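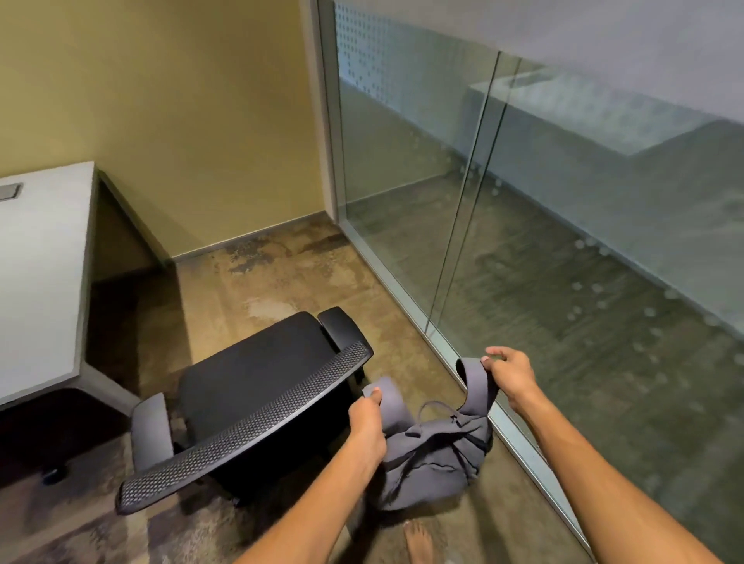
出発の朝、椅子の脇で両手で持ち上げたダークグレーのリュック。

ザブゲート(Zavgate)製紙工場 見学記

2021年10月27日、Zavgateにある製紙工場を見学した。運営しているのは紙の専門メーカーNivuraで、画材用紙と製本用の紙を主に作っている。見学は月に一度、平日の午前に行われ、事前申し込みが必要。定員は30名だが、この日の参加者は定員に届いていなかった。

最寄り駅はBisenik。駅前のバス乗り場から工場行きの路線に乗り、終点の一つ手前で降りる。乗車時間は34分。途中から川沿いの道になり、製材所や倉庫が続く。バスは1時間に1本なので、帰りの時刻は行きに控えておいたほうがよい。停留所に屋根はない。

受付で名前を確認し、入構証とヘルメットを受け取る。大きな荷物は受付横のロッカーに預ける決まりで、リュックもここに入れた。筆記用具は持ち込めるが、機械のある建物の中では撮影ができない。つま先の開いた靴も不可と案内に書いてあった。

最初に会議室で会社の説明を聞いた。工場ができて79年になる。もとは包装紙を作っていたが、途中で画材用紙に切り替えたという。机の上には厚さの違う紙の見本が並び、自由に触ってよかった。同じ白でも、並べると黄みの強いものと青みの強いものがはっきり分かれる。

続いて原料の建物へ移る。シート状に乾燥したパルプを水に入れ、大きな槽で撹拌してほぐす。槽の縁までは近づけず、手すりのある通路から見下ろす形になる。匂いは思ったより弱く、濡れた段ボールに近い。画材用紙には綿の繊維も使うとのことで、別の棚に圧縮した綿の束が積んであった。

抄紙機のある棟は音が大きく、案内はイヤホンを通して行われた。薄い原料液が網の上に流れ、水が抜けて紙の形になっていく。網の部分からプレス、乾燥と進むにつれて室温が上がり、最後の乾燥部の横では上着を脱いだ。網を取り替えるときは機械を止め、半日かかるそうだ。この日は画用紙の中厚口を流していた。

仕上げの部屋では、巻き取った紙を裁断して検品する。表面の小さな点や毛羽は機械でも検出するが、最後は人が斜めから光を当てて見る。はねた紙は原料に戻す。どのくらいの割合で戻るのかという質問が出たが、品種によって違うという答えだった。

その後、別棟の小さな作業室で手すきの体験があった。枠を水に沈めて水平に引き上げ、前後に軽く揺する。私の紙は片側が厚くなった。揺するのをやめるのが遅いとこうなると教わり、2枚目は少しましになった。乾燥に時間がかかるため当日は持ち帰れず、11月に郵送してもらうことにした。送料は参加費に含まれる。

昼前に見学は終わり、売店に寄った。規格から外れた紙の詰め合わせと、工場の紙を使ったノートを売っている。詰め合わせは一人5袋まで。中身は選べないが、袋の横に厚さの表示がある。水彩用の厚口を2袋と、無地のノートを1冊買った。支払いは現金のみだった。

工場の門を出て坂を下ったところに、Kontogiannisという食堂がある。豆のスープとパンの昼食を頼んだ。量は多い。壁には昔の工場の包装紙が額に入れて掛けてあり、青い版と赤い版で図柄の細部が違う。店の人に聞くと、先代が工場から譲り受けたものだという。

食後、次のバスまで時間があったので川沿いを歩いた。取水口の手前に説明板があり、工場が使う水の流れが図になっている。見学の前に読んでおけば、原料の建物の配管がもう少し分かったと思う。遊歩道は橋のところで工事中になっており、そこで引き返した。

これから行く人のための覚え書き。

申し込みは前月の初日から電話で受け付ける。集合は門の前ではなく受付の中。乾燥部はかなり暑いので、脱ぎ着しやすい服がよい。手すきでは袖が濡れる。買った紙は平らな袋に入れてくれるが、持ち手がないため、折らずに持ち帰るには厚紙を一枚持っていくと楽である。私は持っておらず、帰りのバスでは膝の上に載せていた。

見学は全体で2時間半、途中に休憩が1回ある。冬の間は手すきの体験が休みになり、再開は春の予定と掲示されていた。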